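An Afternoon Watching a Robot Hold a Chair

10 February 2021

I have been meaning to write this one up for months, and a wet evening with nothing on the telly has finally done it. Back in September I went along to the open day at Pridura, who have a workshop on the Mellor estate, behind the tile warehouse. I'd driven past it goodness knows how often and always assumed they made kitchens.

You had to book a slot and there were only a few of us let in at a time, with masks on and the big doors propped open, so it was a bit breezy (I kept my coat on throughout and was glad of it). There was a table of leaflets, a very good flask of coffee, and a friendly woman at the door who told us to wander where we liked so long as we stayed behind the tape.

I should say that I know next to nothing about robots. My late father was the one for machines, and he would have been in his element. I went because I am nosy, and because the leaflet promised "household handling", which I took to mean that something might one day do my hoovering.

Getting hold of things

The first talk was given by a young man from the team, who had plainly been told to keep it simple and couldn't quite bring himself to. He spent a good long while on gripping. You and I pick up a mug without a thought, but a robot has to decide where to put its fingers, how wide to open them and how hard to squeeze, and smooth, pale, rounded shapes are some of the most awkward going, particularly when there's strong light coming from one side and half the shape disappears into the glare. They have a little camera down by the gripper, so you get a view from practically between the fingers, and he had that up on a screen for us. I found it oddly gripping (sorry!). You are down there among it all, with the black finger looming up beside you and a plain white pole looking as grand as a lighthouse.
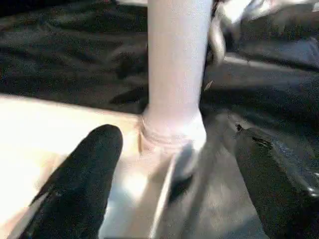
The chair

After the coffee we all shuffled round to the other end of the tape for what I thought of as the main event, and it was a plastic chair. A white one, the sort everybody has had in the garden at some time or other. I think a couple of people were hoping for something more glamorous, but I was delighted, having wrestled with exactly that kind of chair every summer of my married life. They had black sheeting spread over the tiled floor, and the arm is a handsome thing, mostly white, with black fingers and a little dab of orange up near the business end.

A chair, we were told, is a horrid thing to pick up. It has legs pointing every which way, the weight is never where you'd like it, and as soon as you tip it over it has become a completely different shape as far as the robot is concerned. I'd never considered that, but of course it's true – I have barked my shins on enough of them to know.
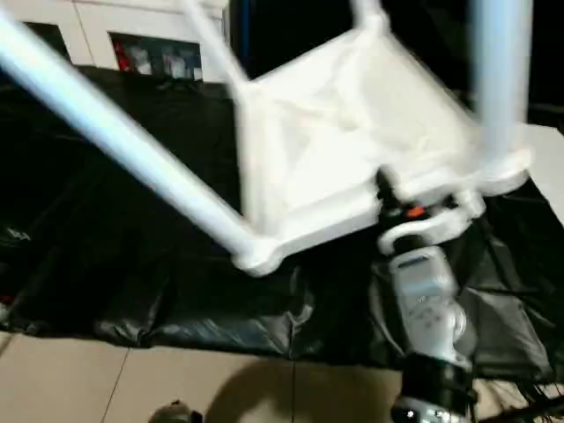
I asked how long it takes to teach it a job like that, and the answer was that they had been through it 100 times with the arm before they'd let anybody come and watch. I thought of my own attempts at learning to reverse park and felt a good deal of sympathy. Somebody else asked whether it could manage stairs, and was told very politely that it could not.

There was a second firm sharing the day, Mevari, who do the software side, and I'm afraid I let most of that wash over me. The chap was lovely, but it was all graphs, and my feet had started to ache. I did come away with one of their pens.

I stopped for a bowl of soup at Flaltetti on the way home, sitting outside under the awning, and caught myself looking at how I picked up the spoon. I did it with the salt as well. I must have looked very peculiar to the couple at the next table.

Pridura are hoping to hold another open day once things are easier, and I've put my name down for it. If you are anywhere near Mellor I'd say do the same, but wear thick socks, and get to the coffee early as the biscuits went very fast.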